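Udance 70 Telephone Line Filter
Item 2867, sold by Juvville, Tremton

The Udance 70 is a small filter for home telephone lines. It helps when you hear a hum or radio voices during a call.
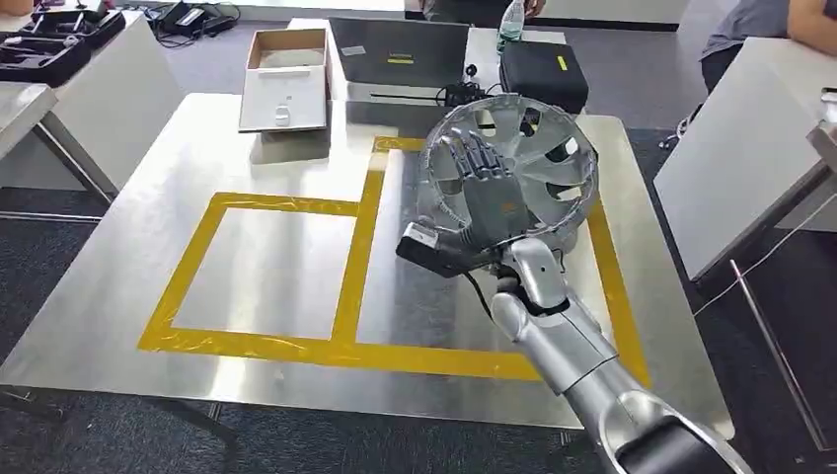
The filter goes between the wall socket and the telephone, and no tools are needed. The case is round and flat, with a plain lid. A wheel cover like the silver one here, with its curved spokes, is round too, but of course much larger. Our filter hides easily behind a curtain.

Both plugs are the usual British type. The cord is 133 cm long and comes in white only.
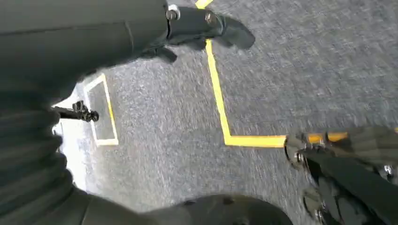
If you have more than one telephone in the house, please use one filter for each. It does not need mains power or a battery.

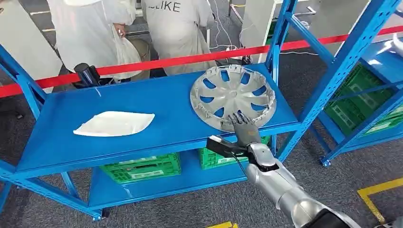

Dhillon

I have updated this page on July 28, 2020. The old model, item 1161, is not made since March, but the spare cords for it are still in stock and fit the new model also.
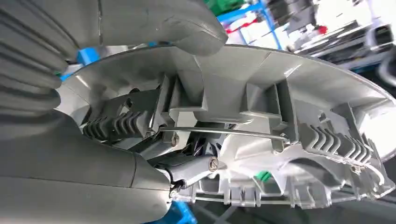
Dhillon

The filter does not repair a broken line. If you hear no tone at all, please call your telephone company first.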